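Fernstead and Lereck Publish Results of Household Chore Trial

Machines handled rigid goods well and struggled with knitwear, the two companies report

BRUNDSKA, June. Fernstead, which develops software for robot arms, and the laundry operator Lereck today released the results of a joint trial on small household and shop-floor chores. The trial set out to answer a plain question: which of these jobs can a machine do today without a person standing by?

The companies ran 1000 attempts at Lereck's sorting hall in Brundska. The work covered boxed goods, folded towels, socks, hats and gloves. Each attempt had a limit of 60 seconds. An attempt passed if the item ended up in the right place, in the right position, with no help from staff.

Boxed goods gave the arms little trouble. In the final round, the software completed 100 box placements in a row. Folded towels also went well as long as they arrived in a neat stack. Results fell when the towels came straight from the dryer in a pile.

Gloves were the hardest item in the trial. A soft knit glove has no fixed shape, and its fingers can fold under the palm when it is lifted. The software often picked up a glove by the cuff without difficulty, then failed to lay it flat or match it with its pair. Fuzzy yarn made the edges of the fingers hard to find, and gloves in more than one color were sometimes sorted as two separate items.

"We do not think a machine is ready to take over the laundry room," Fernstead said in a statement. "It can take over parts of the job. Picking up and moving is close. Folding and pairing need more work."

Lereck said it will begin using the system for boxed goods on one shift. Knitwear will still be sorted by hand, and the company plans no change to its staffing as a result of the trial.

Training for the software came from people doing the same chores with hand-held grippers, so that the program could learn from human movements. A second stage, named Yuen, will use the same approach and will be limited to gloves and socks. It will run for 2 months at the Brundska site.

Fernstead and Lereck will publish the Yuen results in full, including failed attempts. The written test rules are available on request to laundries, stores and research groups that want to run the same chores with their own equipment.

Press contact: Fernstead Press Office, Brundska | © Fernstead. All rights reserved. | Back to top

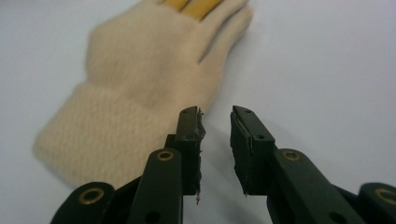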